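Small Balconies Should Count for Something
27 March 2023

The building I live in has 56 apartments, and nearly all of them have a balcony. When the rental office in Demstead lists one of these apartments, the balcony gets a single word at the end of the listing, after the dishwasher and the coat closet. I think that is a mistake, and I think it explains why so many of the balconies built in the last few years are bad.

A balcony is the only part of an apartment where you are outdoors and still at home. You can stand out there in socks. You can hear whether the street is busy before you decide to go out. For people who work at a kitchen table, as I now do three days out of five, it is the one change of air in the day.

Builders treat it as leftover space. The Tamiru block across the avenue opened last April with balconies 19 inches deep. A chair does not fit. The doors open outward, so they cover most of the floor when you use them. I have walked past that block in good weather for almost a year and have seen people leaning on the rails with nowhere to put a cup down.

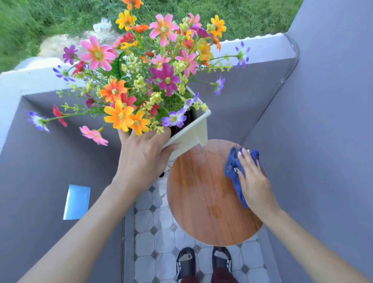
The city code asks for a minimum amount of light in a bedroom and a minimum width in a hallway. It asks for nothing at all about how deep a balcony has to be before a landlord may call it one. I would set the figure at five feet. That leaves room for a small table and for a person to get past it. Anything less should be listed as a railing with a door, and priced that way.

The usual answer is cost. Zasetti, the firm that built Tamiru, told a public meeting that deeper balconies would have added up to $3,000 per apartment. I have no reason to doubt the number. Spread over the life of a building, it is a small part of the rent, and the tenants at that meeting said they would pay it. The same building has a lobby with a stone wall two floors high – I don't know anyone who asked for that.

There is also the matter of rules. My own lease bans laundry, bikes, grills, and "visible storage" on the balcony, and it reserves the right to ban more. Some of this is fair. Smoke travels, and things fall. But a tenant who can keep nothing outside will stop going outside, and then the next developer points to the empty balconies as proof that tenants don't want them.

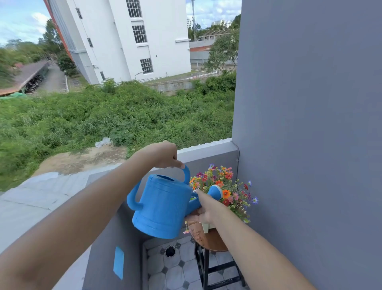
Tomomi Nagano wrote in after an earlier version of this column to say that I had left out noise. Her balcony is deep enough for four chairs, and she gave up on it when the Pakex depot started loading trucks before sunrise. She would trade half the depth for a solid side wall. It is a fair point, and a depth rule would do nothing for her. I would still start with depth, as it is the easiest thing to measure and the hardest to fix once the concrete is poured. Side walls and screens can be added later if the landlord is willing, and hers so far has not been.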